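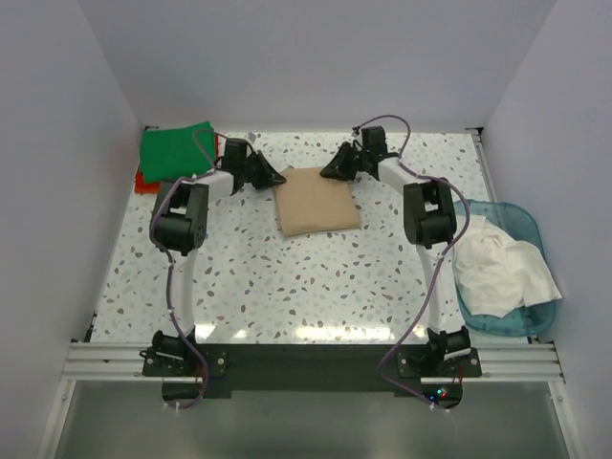 A tan cloth, folded into a square.

Kitchen > Cleaning > Cloths and Towels

Getting More Life Out of Your Kitchen Cloths

I love a good cleaning cloth, and I've finally got mine on a routine that keeps them soft and fresh for ages! Start with the wash. Skip the fabric softener completely (it leaves a coating, and then the cloth just pushes water around the counter) and pour half a cup of white vinegar into the rinse instead. Hot water for cotton, warm for microfiber, and please keep those two in separate loads, or the microfiber will grab every bit of lint in the machine.

Got a sour smell that won't quit? Simmer cotton cloths in a big old pot with 2 spoonfuls of washing soda for fifteen minutes, let them cool, then wash as usual. My neighbor Mei Iwasaki adds a strip of lemon peel and I've started doing it too – the whole kitchen smells wonderful.

Dry them flat or over a rail, never balled up by the sink. Once they're completely dry, fold in half, then in half again, and stand them upright in the drawer so you can grab one with a floury hand.

When a cloth gets too thin for dishes, snip off a corner and move it to the floor-and-boots pile. Mine usually get another year out there!

Contact Védís Bergmann | © Brelletville Home Tips | Back to top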